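Subject: Re: [tritano-users] Fingers do not close to the middle after tip change
Date: Mon 13 October
List: tritano-users

> We changed the finger tips on our Nina arm in August and
> since then the left one arrives before the right one. The
> homing ends without error. Is it the spindle, or did we
> mount something wrong? Tritano gripper, Cindum controller.

Hello,

we had the same on our unit, which works at floor level in a bathroom. For us it was not the spindle. The old zero offset stays in the Cindum controller when you change the tips, and the homing does not check it. With us the value was 294 and it should be near 200.

I do it now in this order. Open the gripper fully and switch off the drive. Loosen the 2 screws of each finger, push both fingers against the inner stop and tighten again, first by hand. Then start the homing with the Hima tool and write the new offset by yourself, it is not saved automatically.

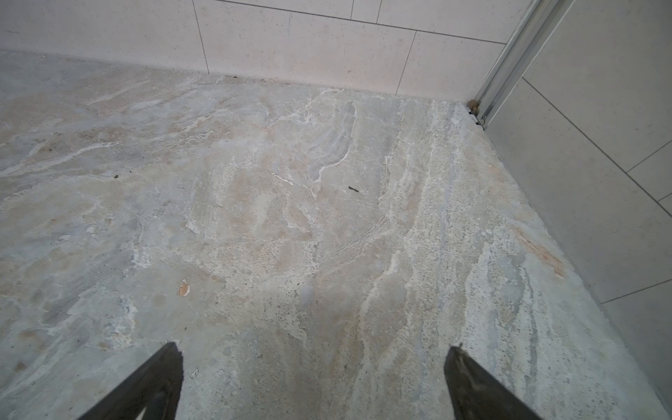

After this, close slowly on a flat gauge and look which side touches first. If it is still the left, correct in small steps of 14 and repeat. Please do not correct both sides in the same step, I lost one afternoon with this.

One more point: wipe the seat of the finger before you mount it. A little grit under it gives the same error, and then no offset will help you.

Which firmware do you have on the controller? In the older one the menu for the offset is hidden under "Service".

Best regards

--
tritano-users mailing list
To unsubscribe, send an empty message to the list address with "leave" as subject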